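Weekend > Walking > Coast

July 2021
By Agata Bellini

I walked the seven miles from Sararness to Butham on a whim, in the wrong shoes, and loved every soggy minute! 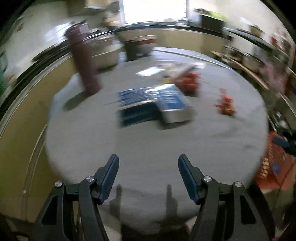

Renzo Pace reckons I went the wrong way round and should have had the wind behind me. Fair enough (my ears agree).

The marsh bit is the best, all larks and mud.

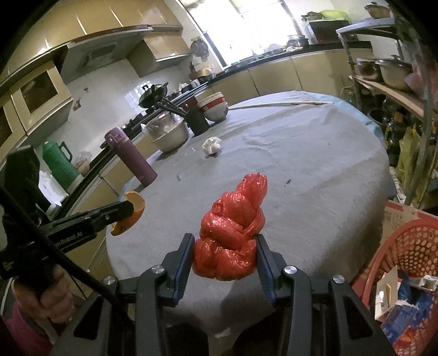 After that you climb to the old beacon, 911 feet up, and puff a lot. 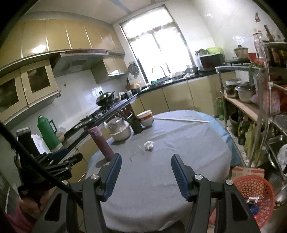

Issue 40 | p. 7

Then it's downhill to the bus.

Recent
Talen by ferry
Winter swims in January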